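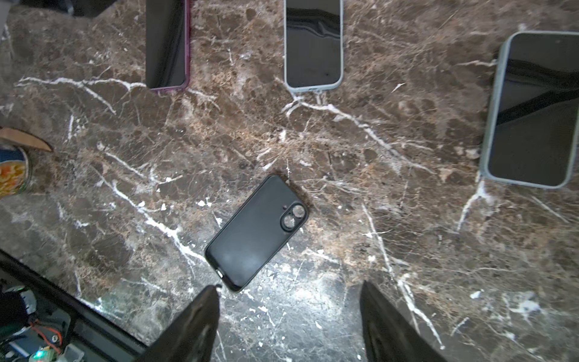 Monthly Cell Check, Phone Sorting Bench 4
Flandon returns site. Completed September 20, 2019

1. Emergency stop within reach of the sorter's chair – PASS
Comment: within reach if you have my arms. The Mockus manual assumes everyone does.

2. Cables tied and clear of joints – PASS
Comment: check again next month.

3. Staff trained on restart – FAIL
Comment: the Brukex training was one slideshow in August. Two people on the late shift have never done a restart and were told to "watch and learn."

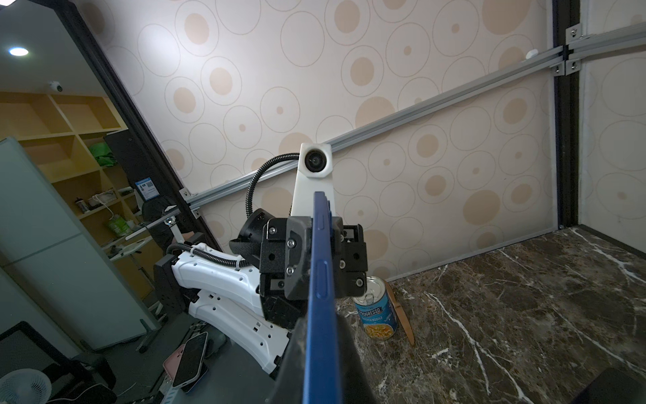

Who clears a jam when the lead is on break?
The sorter does, after pressing the stop and waiting for the arms to settle.

4. Damaged units handled safely – FAIL
Comment:
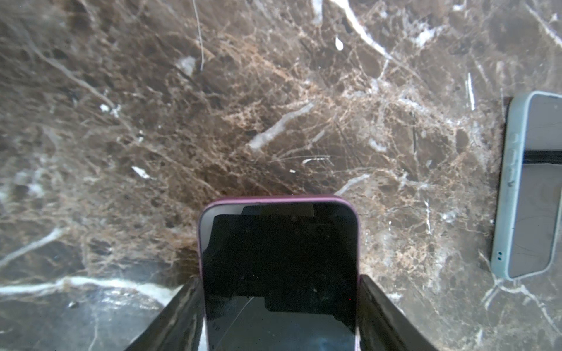 Hand sorters used to pull broken glass before it went anywhere near the bench. That step was dropped to save time, and the gloves went with it. A phone with thin cracks spreading over the lower part of its screen, like the one in the pale blue-green case, still has to be picked up by somebody at the end of the run. Put the gloves back.

5. Workload matches posted rate – FAIL
Comment: the poster says 400 units a shift. The log says 114. The difference is being made up by hand and credited to the arms.

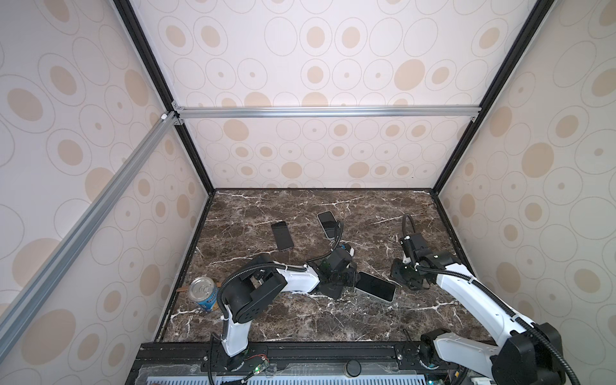 I raised this last time and was told the rate would "come up." Until it does, take the poster down and put the second sorter back on the roster.

Open work order: 2287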